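Counter tips from a robot open day

I drove to Pilville in September for the Clallar open day, mostly to see if a kitchen robot could teach me anything. Yakubu Okafor ran the demo and talked a lot about the future. I took notes on the counter.

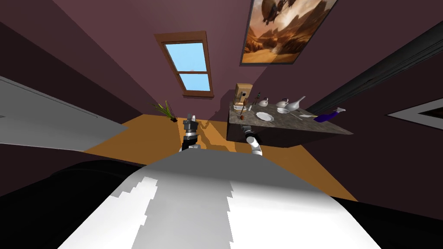 Keep the front edge clear. Any hand, steel or skin, needs somewhere to come in, and plates parked up front are the first thing you knock. I move mine back before I cook.

Lay long-handled tools flat, with the handles toward you. A fork you have to reach across the kettle for is a burn waiting to happen. 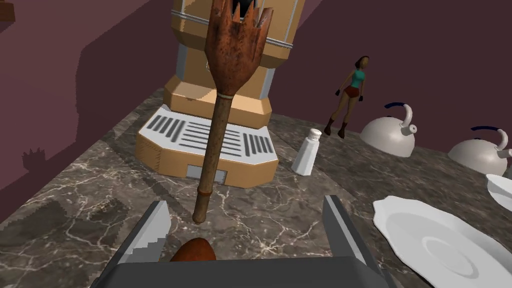 Small round things belong in a bowl. They roll, and I don't believe the claim that software will fix that - a 2 dollar dish already does.

The starter kit is priced at $1,085. I asked twice what it does about crumbs and got a brochure. Wipe down before bed and spend the money on a decent knife.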